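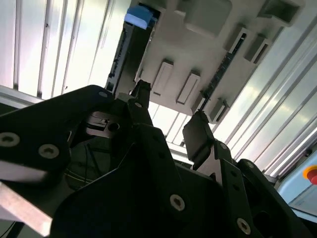

Wrist view in a Flomar cell, with the gripper close to a gray fixture.

Search this wiki Go

Flomar is a software stack for robot arms that take apart and rebuild desktop computers. It was started at the Navaratnam workshop in Drulalville and is best known for its planner, Dera, which decides what the arm should do next and how it should get there.

How it works

Flomar splits the job into perception, planning and control. Perception takes in views from the wrist and from a fixed camera beside the bench, and turns them into one shared map of parts and slots. The wrist view is wonderful for close work, but the fingers hide a lot of it, so the map keeps a part's last known pose until a better look comes along.
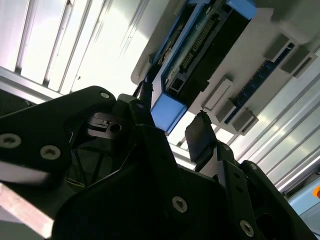
Mizanur Mridha argued on the project's talk page that the map should forget faster: a stale pose is worse than no pose, and a second look costs only 300 milliseconds. The default was later set to 400 milliseconds, and users can change it per part.

Dera then searches for a grasp and a path together. This is the clever bit! A grasp that looks perfect on its own may leave the wrist no room to turn at the slot, and Dera throws those out early. It keeps the 5 best candidates

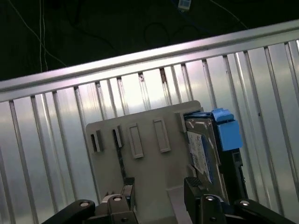 and hands them to the controller in ranked order. If the first one runs into more force than expected, the arm backs off and the next one is tried — no full replan needed.

Tooling

Every run is saved as a log that can be replayed step by step, with both camera views lined up against joint positions and the planner's choices. Fixtures are described in a plain text file listing each slot, its size and its angle.

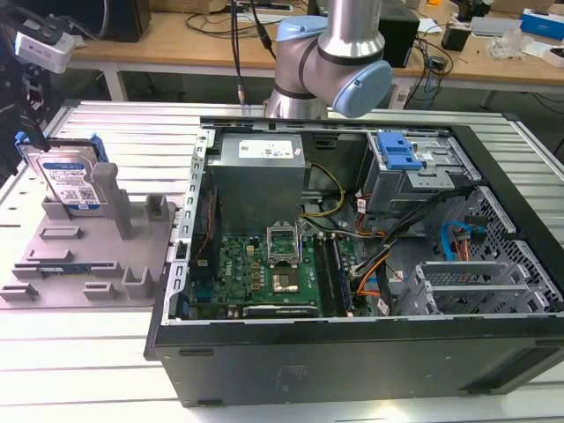 Changing the layout means editing that file and running a short calibration. The test suite has 153 recorded runs, and new ones are added each September.

Shares 12 Comments 3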